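Stories | Essays | Poems | Archive | Submit

Stories > Short Fiction > The Red Ones

6 minute read

The Red Ones

The blocks had been in the attic of the Kostura Street house since Ketsara's father stopped building. She and Kenneth Buchanan brought them down in August, in the heat, in four trips. He carried and she told him where the stairs turned.

"What did he want with all of these?" Kenneth asked.

"It was a game. He made it up."

"What kind of game?"

She said she didn't remember, and that was partly true. She remembered the long blocks laid across each other on the kitchen floor, and her father on his knees in his work pants, and her brother Surachet shouting that it wasn't his turn. She remembered that red went first. Everything after that was gone.

Kenneth set the last box on the counter and drank a glass of water standing up. He was supposed to be there for the gutters. He had a ladder on his truck and had not yet taken it off.

"You could sell them," he said. "People buy old toys."

"They aren't old toys. They're sticks he painted."

She took one out. It was longer than her hand and narrow, and the paint had gone on thick at the ends, where he must have stood it up to dry. There was a number on the bottom in pencil, 70. She turned over another one and it said 100. The third had no number.

"Maybe that's the score," Kenneth said.

"Maybe it's what he paid for the lumber."

She called Surachet at noon. He was at work and she could hear a door opening and closing behind him.

"The block game," she said. "How did it go?"

"You want to know now?"

"I've got them on the counter."

He was quiet for a while. "You put them in the tray," he said. "All of them lengthwise. Red on one side, green on the other. And then somebody had to get them out without the others moving."

"With what?"

"With your fingers. Two fingers. He was strict about it."

"And the numbers?"

"What numbers?"

She told him. He said he had never turned one over in his life, and then he said he had to go.

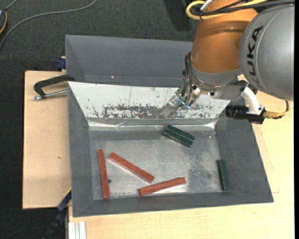 Ketsara did not have the tray. She looked through the boxes again and found newspaper, a jar of wood screws and a child's glove. Kenneth went out and came back with a plastic tub from his truck, the kind he mixed patching compound in. He had wiped it with his sleeve.

"Sides are sloped," he said. "Does that matter?"

"I don't know what matters."

She laid the blocks in it lengthwise, red on one side and green on the other. There was more room than she expected and they slid when she let go of the tub. She pushed them together again with the flat of her hand. Then she tried to lift one of the red ones with two fingers, and the one beside it rolled onto its edge.

"That's a loss," Kenneth said.

"You don't know the rules."

"I know that one moved."

He took a turn. He had thick fingers and he went in slowly from the end, holding his breath. The block came up clean. He held it over the tub and looked at her as if there should be something more to it.

"What do I do with it?"

"Put it on the table, I guess."

They played until the light came in low over the sink. He won more than she did. Somewhere in the third game she started saying "red first" without thinking about it, and he didn't ask her why. When one of the green ones slipped and knocked against the side, she heard herself make the noise her father used to make, a short click of the tongue.

Surachet called back at six.

"I asked Nuanchan," he said. Nuanchan Paisan had lived next door to them for most of their lives, and had watched the children when their mother worked. "She says the numbers were prices. He was going to sell them as a set. He had a name picked out and everything. Sello."

"Sello?"

"That's what she said. He took it to a man at a store and the man said no. So he brought them home and gave them to us."

Ketsara looked at the blocks on the table. Kenneth was lining them up by color, squaring the ends with his thumb.

"He never said that," she said.

"No. Well – we'd have felt bad about playing with them."

After she hung up she found a pencil in the drawer. She turned over the block that had no number and thought about what to write there. Then she put the pencil back, and put the block in the tub with the others.

"I still have to do your gutters," Kenneth said.

"Do them tomorrow," she said. "It's your turn."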